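# About Skiltthorpe Screen

Small telly and streaming site, run out of two rooms above a chip shop. Reviews, episode guides, a weekly email. Been going five years, mostly horror and crime, some comedy when we can stand it.

Started by Nicanor Medrano as a newsletter for people who'd seen everything already. First one went out to friends and a few cousins. Now it's 900 readers on the list and a good few more who just turn up on the site.

## What we cover

New series, start to finish. We don't review off the first episode, it's not fair on anyone. If a whole run drops at once we watch the lot before we post, so we're often a day or two behind the big sites. Fine by us.

Also:

- what's leaving each month, and what's worth catching before it does
- subtitled stuff, esp. Nordic and Spanish crime
- old series that have turned up on streaming with bits missing or the music changed
- the Dralasville diary, our long-running rewatch of all 5 series of *Dralasville* (swamp town, bad sheriff, something in the water tower). Series 2 is being redone, the first go was too kind to it.

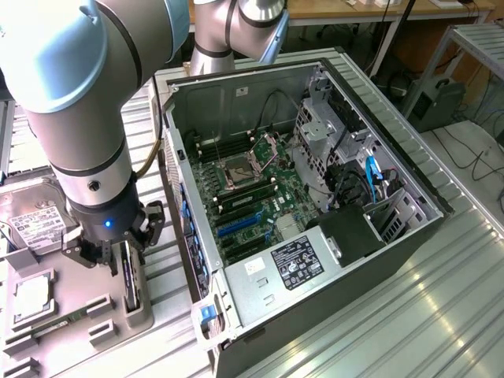
*A desktop tower with its side panel off, green motherboard showing.*

## Who writes it

Nicanor edits, and does most of the horror. Yurchenko does crime and anything with a courtroom in it, goes by the surname and would like to keep it that way. Guest writers now and then, paid on the day we publish. Pitches welcome, 300 words max, tell us what you'd say about the show and why you want to say it. No top tens please.

## Money

Reader memberships, plus a small advert in the email. The current one is from Terkumow, who make blackout blinds. They don't see reviews beforehand and neither does anybody else. We take screeners, we don't take trips. If a writer knows someone on a show, it says so at the top of the piece.

## Mistakes

We make them. Wrong actor, wrong episode number, once the wrong country. Corrections go at the foot of the article with the month they were made. Spoilers are marked, if you find one that isnt, tell us and it'll be sorted the same day.

## Getting in touch

Use the contact form, it goes to both of us. Emails get answered in the morning, before 10 usualy. Next open call for guest writers is in May.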